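Shared Workshop Opens Its Hand-Held Gripper Build to All Members
June 28, 2022

The pair of hand-held grippers that members at the Tarnent shared workshop have been building since May is up and running, and the bench is now open to anyone with a membership card and a free evening. The project goes by Zusteck, and it's a lovely piece of work: two black grippers, one for each hand, that you squeeze yourself to pick up small household things while the session is recorded. The recordings will go toward teaching a small robot arm, which the same group plans to build next.
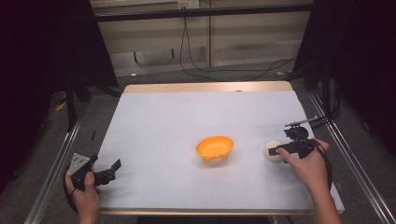
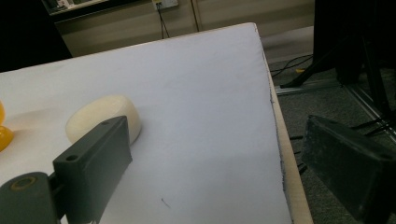

Work at the Zusteck table. The first picture shows both grippers with the orange bowl; the second is a close view past the gripper fingers, with the cream-colored piece on the white top.

The idea came out of a frustration many home builders will know. Programming an arm to pick up a bar of soap means a lot of numbers, a lot of tries and a lot of dropped soap. Doing it by hand takes a second. So the group decided to put the gripper in the person's hand first, let people do what they're already good at, and build the arm around the same fingers afterward. Anything learned with the hand tool should carry over, at least in theory, and everybody at the workshop is itching to find out how much of it does.

The fingers alone went through several shapes. An early set was too smooth and let go of anything round. The next was so stiff that people's hands got tired before the kettle boiled. The current ones are blocky and plain, and they close with a light squeeze that even younger members can manage. Spare fingers are kept in a drawer by the door, so a broken one means five minutes with a screwdriver and then you're back at it.

The whole build has come in at $911, well under what the group had set aside. The biggest single item was a box of electronics from Koltovar, a surplus shop that was clearing its shelves, at $281. Much of the rest went for metal stock, fasteners and cable, with a good bit of cable bought twice after the first lot turned out too short (measure with your arms stretched out, folks!).

Software is in the hands of a second group, which named its program Cù, after the Scottish Gaelic word for dog, on the grounds that it fetches things. It stores each recording, lets you play it back slowly and marks the moments when the fingers open and close. Playback has been a hit all by itself. People who swore they always reach with the right hand first have watched themselves do the opposite, over and over, and then gone straight back to the table for another go.

The group's goal for the summer is 100 good recordings of each task. Tasks are kept short and simple: lift an item, move it, put it in the bowl, take it out again, pass it from one gripper to the other. That last one is a lot harder than it sounds and has become the unofficial contest of the place. New tasks are welcome, and there's a sheet on the wall for suggestions. Soft things, such as socks and sponges, are high on the list already.

Anyone who wants a turn should read the short guide at the front desk and then sign up for a slot. Slots run 20 minutes, which is plenty for a first try and about as much as most wrists will want. No building experience is needed. Left-handed members are especially wanted, as nearly all the recordings so far come from right-handers. Tie back long hair, push up loose sleeves and mind the cables behind your hands when you turn away from the table.

For those who would sooner build than squeeze, there's plenty to do as well. The arm is still at the cardboard stage, with joints cut from cereal boxes and held together by paper fasteners, and it already gets a crowd whenever somebody makes it wave. The group is looking for help with the shoulder joint, with wiring, and with writing up the build so that people can copy it at home with ordinary tools. Drawings for the fingers will be shared with members first and then with anyone who asks, once the measurements have been checked one more time.

Small donated items for the table are welcome too. They should be clean, light, hard to break and no bigger than a grapefruit. Leave them in the Zusteck bin next to the sign-up sheet.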